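How I Collect Demos at the Coffee Counter

So you've got the arm bolted down, the teleop rig talks to it, and now you need examples. Lots of them! My task is called Cater, and all it means is that the arm tidies up after a coffee break: cups, lids, packets, pods. I recorded 357 episodes by October and threw a fair number away, so let me save you some of that.

First, pick your messy stuff and keep the backdrop honest. I leave the full organizer and the tea boxes where they are, packets and all, so the policy learns to ignore them. Then scatter a few items on and near one plate. Don't arrange them nicely. Let a packet hide under a lid if that's how it lands.

Check both views before you hit record, the wrist one and the one looking down the counter.

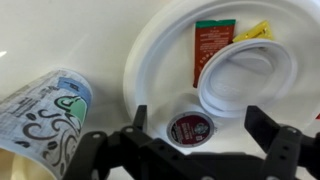
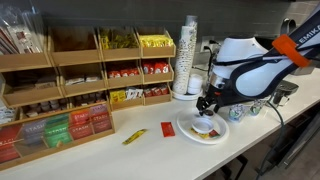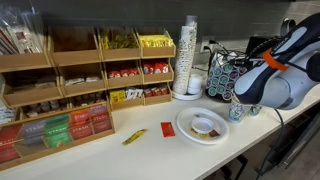 Now go slow on the approach. I used to rush in and close the fingers the second they were near anything, and Dragica Karagiannis (who has to train on my data, poor thing) kept sending episodes back. Pause a beat with the fingers open, then close, then lift straight up.

A few habits that helped me:

Change the layout every 4 episodes. Any longer and you'll start driving on autopilot, and so will your model.

Keep the fumbles, as long as you recover. If you miss a packet and get it on the second try, that's a great episode! If you knock the plate off the counter, delete it.

Write the instruction before you drive, in plain words. "Put the red packet in the bin" beats "sort condiments," which Mirsad Vasić and I turned out to read in 2 different ways.

Name the files the same day. I mean it. I spent a whole afternoon matching clips to notes once and I'm still cranky.

My goal is 585 good ones before we retrain. When you get there, hold back a batch with layouts the model hasn't seen, and don't peek at it while you're tuning. I'll post my training settings next, once Dragica signs off on them.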